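Notebook, sorting bench
October 2018

Picked this up again after the shelf move. The Halliday tray is finally out of its box and on the bench, so the loose parts can stop living in coffee tins. Notes below are mostly so I remember what I decided and so the next person at the bench doesn't redo it.

Starting stock is one mixed tub from Vundton, 850 g on the kitchen scale with the lid off. It is the usual mess: building pieces of different makes, bits of old board games, a few things that don't belong to anything. I tipped out a handful at a time. Last time I tipped the whole tub and spent most of the afternoon picking pieces off the floor.

First pass is by color only. I know we talked about going by shape first, and I tried it on two handfuls. It's slower. You pick a piece up, turn it over, put it down, change your mind. With color you know before you touch it. Shape can wait for the second pass, when everything in front of you is already the same color and the odd ones stand out.

Surface matters more than I expected. The old bench mat is dark green with a grid, and the small dark pieces disappear on it. Wiped down the white top with a damp cloth and dried it before putting anything on it. Also moved the lamp back so it isn't shining straight down. Glare off a white top is nearly as bad as a dark mat.
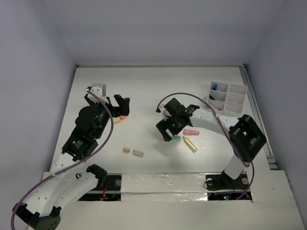 Pale pieces are going to be the trouble in this tub. Strong colors sort themselves, and an orange piece next to a yellow one is no problem at all, even with the two close together. The translucent whitish block lying beside the tan one is a different matter. On a white top a block like that is easy to pass over, and I don't have a good rule for where it goes. Clear and white are separate groups on the old sheet, but a lot of the pieces in this tub sit somewhere in between. For now anything light passes through goes in with clear, even if it looks milky. Solid white stays in white. If that fills up the clear section too fast I'll split it again.

Tan is the other one. The old sheet has "gold/tan/beige" on one line and "yellow" on another, and the gold-looking pieces have ended up in both. I'm calling anything brownish tan and leaving yellow for real yellow. Checked a few against the Rotitz color card. The card is faded along one side, so use the other side.

On the organizer: far right corner of the table seems the best place for it. I had it in the middle of the near edge for the first handful and kept leaning over it. In the corner it's out of the way and there's still room to spread pieces across the middle. Downside is the reach, and small pieces dropped from too high bounce into the next compartment. Put them in low.

Compartment labels are not done. The label tape I have is the wrong width for the holder and I didn't want to cut strips by hand. Pencil on masking tape until the right roll comes in. Order is on the Iverura list, item no. 1295, please don't cross it off until it's on the shelf.

Things to fix or try:

Make a low lip out of card for the front edge. Pieces roll.

Try a sheet of light gray paper under the clear and white pieces only. Gray might be enough to make the edges show without losing the dark ones.

Spread less at once. When the pieces are touching I pick up two and have to put one back — fine now and then, annoying over a whole tub.

Keep a dish for unknowns and stop arguing with them. I lost nine minutes on one piece that I'm now fairly sure is the foot of a lamp.

Tub lid is cracked at one corner. Taped it, but it needs replacing before the tub goes back up on the high shelf.

Second pass, by shape, not started. I'd like to get it done before the December clear-out. If anyone needs the table before then, slide the pieces onto a baking sheet by color and leave the tan ones separate. Baking sheets are under the sink, 5 of them, and the one with the bent corner doesn't stack.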